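Dendton Continuing Education
Retail Food Handling, Unit 7: The Produce Stand
Instructor: Annatjie Cele. Lab sections: Ro-un Kwon, Rosário Valente

Read before lab. Bring the bin sheet from Unit 6 and a pencil. The lab is in Room 208, and the stand is already stocked when you come in.

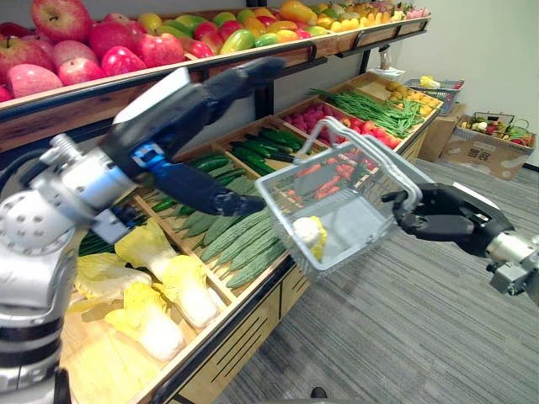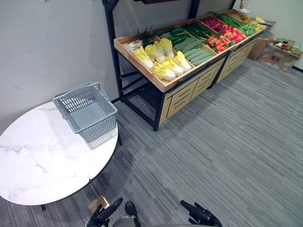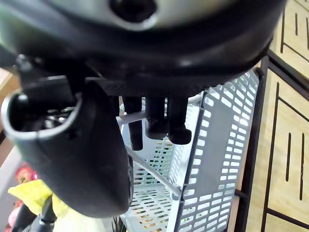
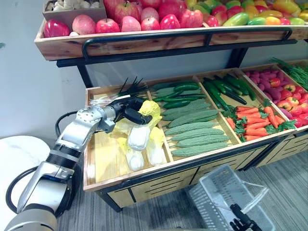 Figure 7.1. Stand and baskets. Wire basket in the first picture, plastic in the second and third; cabbage bin in the first, second and fourth.

1. What this unit covers

How a two-tier stand is divided, how to fill a bin and keep it filled, and how a customer order gets picked from the stand into a basket. Pricing and signs come in Unit 8. Refrigerated cases are a separate course.

The lab stock is artificial. Handle it the way you would handle real produce. If you toss a plastic mango you will toss a real one.

2. Terms

Tier: one level of the stand. Ours has an upper shelf for fruit and a lower row of compartments for vegetables.

Bin: one compartment of the lower tier. Some stores say "well" or "pocket." We say bin on all the sheets.

Facing: the part of an item the customer sees from the aisle. For a napa cabbage you can face the base or the leaves. Pick one for the bin and stay with it.

Divider: the strip between two bins. Nothing should rest on top of it or hang over it.

Front rim: the low edge nearest the customer. Stock can come up to it but should not lean on it.

Cull: to take an item out of the display. In a working store you cull for bruises, soft spots, and broken skin. In lab you cull the items marked with a sticker dot.

3. Arranging the lower tier

Two things decide which vegetable goes next to which: color and shape. A shopper walking past at normal speed reads color first. Cucumbers and bitter melons are close in shape, so the difference in color and skin has to do the work. Dark green against pale green is enough if each pile is kept separate. Once they mix, people pick up the wrong one and put it back somewhere else.

Orange carrots are useful as a break between greens. So are red and yellow bell peppers. If you have to rearrange a stand quickly, place your two brightest items first and fit everything else in between.

Long items (cucumbers, bitter melons, green onions, carrots):
Lay them all the same way within the bin. Diagonal is fine and often looks fuller. Carrots sold with tops need more room than you expect, and the tops should point away from the neighboring bin.

Large heads (napa cabbage):
One layer. Do not build a second layer on a slanted tray. Space the heads so that a hand can get between them.

Round and blocky items (peppers and similar):
Heap toward the back and let the pile come down to the front. Keep it lower than the divider at the sides.

4. Arranging the upper tier

Fruit is easier because most of it stacks, and harder because it rolls. Start apples from the end of the shelf and build toward the middle, blush side out. Mangoes go in rows, one color direction per row if you can manage it. Yellow fruit reads well from a distance and can sit at the far end of the shelf, where it pulls people along the stand.

Do not stack above eye level of a shorter customer. Stand back three steps and check.

5. Filling and rotating

A bin sold down to half looks picked over. Small stores rarely have the back stock to keep every bin full, so the practical answer is to spread what is left. Pull the remaining items forward, straighten them, and leave the bare wood at the back. Do this each time you pass.

Rotation: old stock forward, new stock behind. With cabbages, lift each head out, wipe the tray, set the new heads at the back, and return the older ones to the front. It takes a few minutes. Dropping new heads on top of old ones takes less time and costs you the bottom layer by the end of the week.

6. Picking an order

Most of you will spend more time picking for pickup orders than building displays.

a. Read the whole order before you touch anything.
b. Check that the basket is empty. Look at the bottom, a small item is easy to miss in a corner.
c. Pick heavy and hard items first, then light ones, then anything that bruises. On our stand this usually means cabbage and carrots before peppers, and fruit last.
d. Take from the front of the bin unless the item should be culled.
e. Lift straight up before you move sideways. Dragging a cabbage across its neighbors tears the outer leaves.
f. Re-face the bin when you leave it. One or two touches, no more.
g. Set the basket down on the table to check it against the order. Do not check it while holding it.

Substitutions: only from the same group on the sheet, and only if the order allows it. A bitter melon is never a substitute for a cucumber. This gets asked every term.

7. Baskets

Wire mesh baskets drain and are easy to see into. They also tilt when carried by a handle with the weight on one side, and thin items can catch in the mesh. Put the first heavy item in the middle.

Plastic baskets with a flat floor hold round fruit better and are quicker to wipe down. Long items such as carrots with tops go in corner to corner. Check the openings in the sides for stuck leaves when you clean.

Either type: handle up when it is on a table waiting to be filled, handle down when stacked (if the handle folds).

8. Case: Enham Street store

The Smits family runs a store on Enham Street with 1,606 square feet of sales floor and one two-tier stand near the door. In July they sold more than 3,000 pieces of loose produce from it. Přemysl Kubíček, who was manager at the time, moved the cabbages from the middle of the lower tier to the near end and left everything else alone. His reason was that customers were reaching across the cabbages to get to the cucumbers and knocking them around. Cull on cabbage went down. Sales of cabbage stayed the same.

Questions to think about for lab:
What would you expect to happen to the item that took the middle spot?
Would the change have made sense if the door were at the other end?
He kept no record of the cucumbers. What should he have written down?

9. Lab work

Work in pairs. Each pair gets one order card and one basket.

Part A. Sketch the lower tier from where a customer would stand. Label the bins from the near end. You do not need to draw individual items.
Part B. Pick the order on your card following section 6. Your partner watches and marks the Wokau checklist (last page of the packet).
Part C. Return everything to its own bin and face it. Switch.
Part D. Propose one change to the lower tier and write three or four sentences defending it. Changes to the upper tier do not count for this part.

Parts A and D are turned in. The checklist stays with the pair until Unit 9.

Common deductions from last term: items left on the dividers, cabbages facing both ways in the same bin, order card not initialed, basket left on the floor.

10. Reading

Packet, pages on loose produce, and the two-page sheet by Aisling Quinlan on small-store rotation. Skip the part on misting - we do not have misters and you will not be tested on it.

Make-up lab is by arrangement with your section leader. Bring your own order card.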